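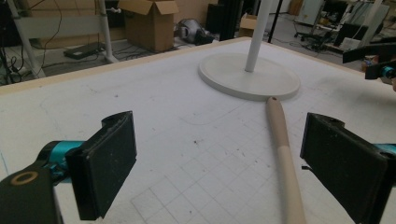 Two grippers at the table, with the white stand on its round base.

Draft budget for next year's bench went to Mārtiņš Priedītis on 17/10/2022. He wants it settled before November, so I have been through the lines again.

The large items are easy. Flumton quoted for a second pair of hand-held grippers, and Jodano for the same with a longer lead time. I have put down 2000 for spares and repairs, which covers both sets if we stop ordering singly.
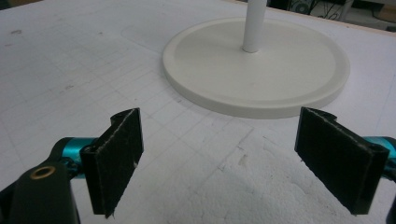

Finger pads are the line I had underestimated. I had them down as lasting the year, at 70 for the lot, and that figure came from the Juška price list before delivery. The covering frays along the edges first, and the left pad has a small tear at its lower corner as well. I have moved pads from equipment to consumables and allowed for 3 changes.

Tabletops come next. Dodham will supply a plain white top cut to size. I would rather rule the grid again on a fresh one than keep working over the smudges, so 2 tops are in, one fitted and one stored flat.

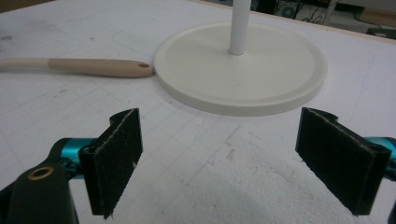 White stand and wooden-handled utensil on the ruled top.

Test objects stay on petty cash. Stands, utensils and the like are bought locally, and a quote would take longer than the trip.

Still open: cable trays for the floor, and whether delivery from Flumton is charged per box. I have asked them for both prices in writing.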